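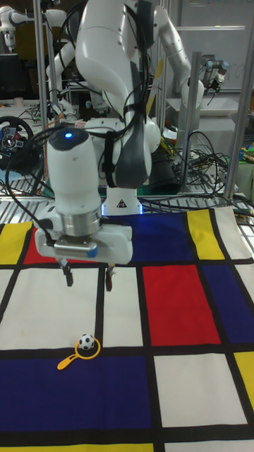

2022-08-28

Okay so I finished the second season of Reltlow last night and I have not been a normal person since. I was going to watch two episodes and go to bed. Ha. I watched the whole back half and then lay there staring at the ceiling thinking about the ferry captain and that stupid, wonderful letter.

I've been avoiding spoilers since the spring, so let me just get it all down in here where I can't ruin it for anyone. THE LETTER WAS FROM HER FUTURE SELF. I called it! I have it in this very diary, back when they first landed at Ermont and she found the envelope behind the clock and I wrote "handwriting looks familiar???" with all three question marks. I went and checked this morning before coffee.

What I did not call was Ermont itself sinking. I really thought they'd save the station. They spent so long on it, all those little scenes in the market with the soup lady, and then the lights go out deck by deck and there's no music at all, only the pumps. I cried at pumps. I had to rewind because I missed a line blowing my nose.

Breakfast was leftover rice with an egg on it. Ate it standing up reading the forum, which is melting down. Half of them hate the ending and want the Chuang storyline cut completely. I don't get it! Chuang (the moon, I mean, there's also the ship named after it, very confusing) is the best looking place they've ever done. All that orange fog. And the moon people finally got to talk for themselves and not through the translator box. Sure, it was slow in the middle. I did fold laundry through one of the council meetings, I'll admit that much. 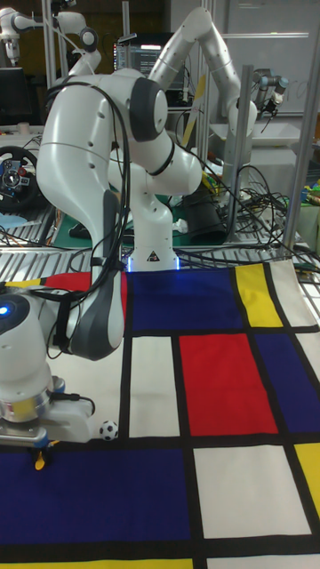
Also the finale is 56 minutes long and it did not feel like it. I kept tapping the remote to see how much was left and being sad that it was going down.

Things I still want answered: who turned off the beacon, why does the mechanic never take off that one glove, and is the dog okay. The dog was on the lower deck when the doors shut! They can't just leave that. Someone on the forum swears you can hear barking under the credits, so I put on my good headphones and listened more than two times and I think maybe? Or it's a hinge. I want it to be barking.

Spent the afternoon not doing the things on my list. I started the Gemum comic, the one that's supposed to fit between the seasons, and I'm a little disappointed so far. The art is lovely but everybody talks like a brochure. The captain would never say "our destiny awaits." She'd say "get in the boat." I'll give it another chapter or so before I quit, the cover was too pretty to give up on.

Season three is meant to start in November. That's so far away. I'm thinking I'll go back to the very first episode and watch it again knowing what I know about the clock, but slowly this time, one a night, like a grown-up. Starting tomorrow. Or maybe after dinner, the first one's short.

Need to buy eggs and lightbulbs.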